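Home Kitchen Skills, Handout 4: The Sink and the Dishwasher

Welcome back! Last time we got through knives and boards, and this week is my favorite -- washing up. I know, I know. But a sink you understand makes the whole kitchen nicer to work in, and it's worth five minutes of your attention before you turn on a tap.

With a double sink, pick a side for washing and a side for draining, and stick with it. A drainer that sits down inside one basin is a wonderful thing, as the drips go straight down the drain and the counter stays free. Stand plates on edge so air gets to both faces.

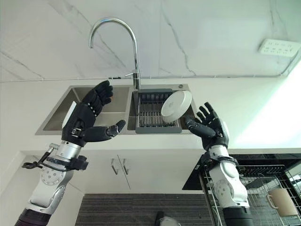

Scrape first, always. Bones, peels and rice go in the bin. A quick rinse is plenty for most dishes, but dried egg and oatmeal deserve a soak (start it before you sit down to eat!).

Now for loading. Mugs and glasses go in the upper rack, open side down, leaning a little so water can't pool in the base. Pull the rack out all the way and fill from the back. 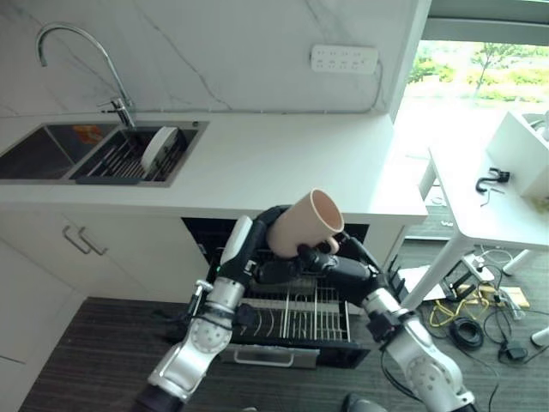
Delicate handles need room, so leave a gap between neighbors. Hand-painted pieces and anything with a metal rim get washed by hand.

Plates go between the tines, dirty faces toward the spray. Check that the spray arm spins freely before you close the door -- give it a push with one finger. 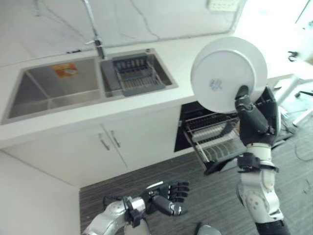
Azucena Manríquez

For next time: load a dishwasher at home, sketch where everything went, and bring the sketch with you. Read pages 5 to 13 in the course booklet.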